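I finally got the last of the Grallitar comics scanned and into sleeves. That makes 23 issues, counting the two I own only as coverless copies. I bought the first one in April at a store in Nastberg that was closing, and I didn't know then that the publisher had lasted less than three years.

Most of what Grallitar put out was horror reprints with new covers. The exception was Kamolrat, a science fiction title that ran 13 issues. The first 4 are hard going. The lettering is cramped, the coloring is muddy, and every other page stops to explain the plot. With issue 5 they changed the format to one long story per book, and it got a lot better.
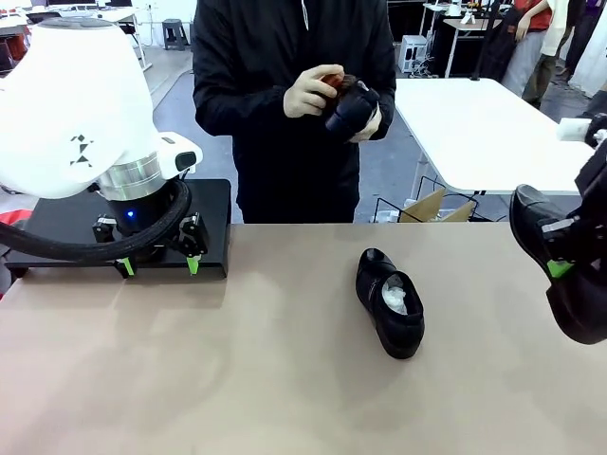
The letters pages are my favorite part. Readers argued for months over whether Kamolrat had copied Usivura, an older newspaper strip about a buried city. I've read both now and I don't see it. The two share a desert and a lost king – so do plenty of other comics from those years.

What I do see is a company running out of money. The page count drops, the ads for other titles vanish, and the last issue promises a next chapter that never came out. I would still like to know if that story was ever drawn. Original pages turn up for sale now and then, but all the ones I've come across are from the horror books.

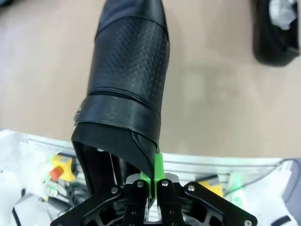
*Black leather boot, with the perforated panel.*

I'm still short a decent copy of Kamolrat 9. Mine has a coupon clipped out of page 15, and the panel on the back of it went too. If you have a spare, leave a comment and we can work out a trade.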